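Jirthorpe Play Leadership, Unit 2
Handout 5: Small target games indoors

A target game needs a ball, a target and a clear line between them. Start close and move back in short steps.
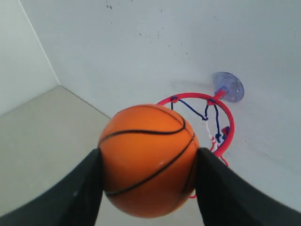
Suction hoops need a smooth, clean wall. Wipe the spot and press the cup flat before hanging any weight on it. A toy-sized ball suits a thin plastic rim like this red one – anything heavier will pull at the bracket. Allow 3 practice shots each.

Rolling games work better on a table. Clear the surface and agree the line before play.
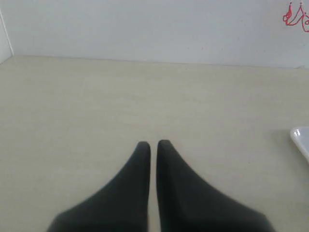 Fig. 2. Pale tabletop against a white wall.

Reading for next time: Tomaszewski, chapter 3.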